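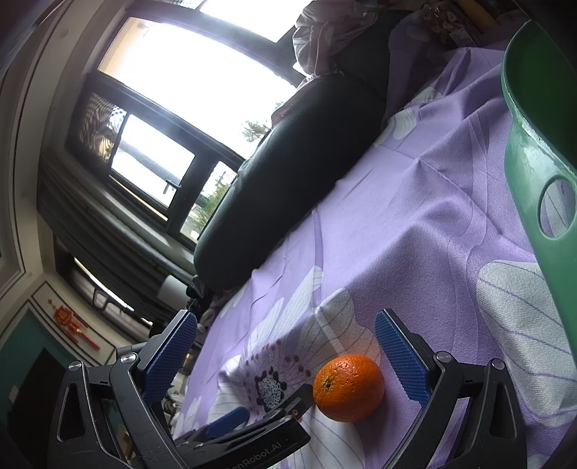
*An orange on a flowered bedsheet.*

# Walking the Tarndale Way: Frequently Asked Questions

Lateo books rooms and moves bags for people walking the Tarndale Way on their own. These are the questions we get most by email. If yours isn't here, use the contact form and we'll write back within two working days.

## Before you book

### How long is the trail?

The full route from Matheson to Tunthorpe is 162 miles. Most of our guests take 12 or 13 nights. Strong walkers can do it in ten, but two of those days are very long and we'll ask if you're sure before we book it that way.

### Can I walk only part of it?

Yes. The western half, from Matheson to Tarndale village, takes six nights and has the better hills. The eastern half is flatter and follows the river for three days. Both halves start and finish in places with a bus stop.

### Which direction is better?

We book it west to east. You'll have the wind behind you most days, and the steep climb out of Matheson comes while your legs are fresh. We can book it the other way on request, but bag transfers cost a little more because the drivers run with the main flow.

### When should I go?

May, June and September are the best months. August is fine for weather but rooms in Tarndale are hard to find, so book that month early. We don't run from November through March. Several of the inns close, and the moor crossing is not a good place to be at four in the afternoon in winter.

### Do you offer guided walks?

No. We've arranged self-guided trips since 2012 and that is all we do. You get a map, route notes and a phone number that is answered from 7 a.m. to 9 p.m.

### How much is the deposit?

The deposit is $200 per person. The rest is due six weeks before your first night. If you cancel earlier than that, we return everything except the deposit. After that it depends on what the inns will give back, and some of them are stricter than others.

## Rooms

### What kind of places will I stay in?

Mostly small inns and family guesthouses, plus one farmhouse. Nearly all have private bathrooms. The exception is the stop at the head of the valley, where two rooms share a bathroom on the landing. There is nowhere else to stay for eight miles either way, so we can't swap it.

### I'm walking alone. Will I pay more?

Usually, yes. Few of the guesthouses have single rooms and most charge a supplement for a double used by one person. We list the amount on your quote, night by night.

### Can I bring a dog?

On the trail, yes, on a leash wherever there are sheep. For rooms, four of the regular stops don't accept dogs and we have to place you farther from the route. Tell us when you first write, since it changes the whole booking.

## Food

### Are meals included?

Breakfast is included every day. Dinner is not, apart from the farmhouse, where everyone eats together at seven and there's no other choice. Packed lunches can be ordered the night before and paid for on the spot.

### Are there stores along the way?
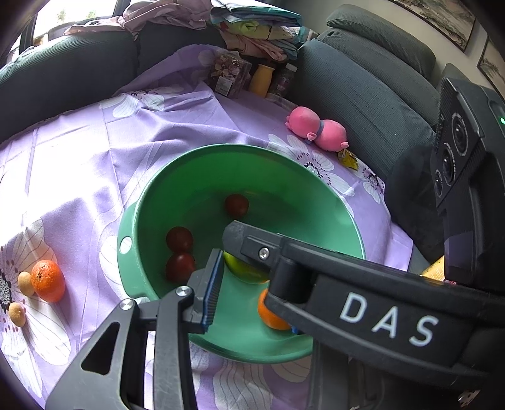 There are good grocery stores in Matheson, Tarndale and Tunthorpe, and small village stores on five of the other days. Opening hours are short – most shut at noon for an hour and some don't reopen. Stock up when you pass one. Fruit is the thing guests say they miss by the second week, and a bowl of apples and plums in the room at night is easy to arrange if you buy them in Tarndale, where there is a produce stand next to the bus stop. Apples travel better in a pack than plums do. Carry those near the top, or eat them the same evening.

### Can you handle special diets?

Vegetarian is no trouble anywhere. Vegan and gluten-free are possible if we know at least two weeks ahead. For serious allergies, please also speak to each host yourself on arrival.

## On the trail

### How hard is it?

The highest single climb is 600 meters, on day three. The path is good on both sides, though the top can be boggy after rain. The other days are moderate. You should be comfortable walking 14 miles with a day pack.

### What is the bag limit?

One bag per person, up to 40 pounds. Have it by the front door at 8:30 a.m. It will be at your next stop by 4 p.m.

### Is there phone service?

In the towns, yes. Between Tarndale and the moor, very little. Download the map before you leave Matheson.

### How do I get back to my car?

The bus from Tunthorpe to Matheson leaves twice a day and takes just under four hours, with one change. Parking in Matheson can be booked through us.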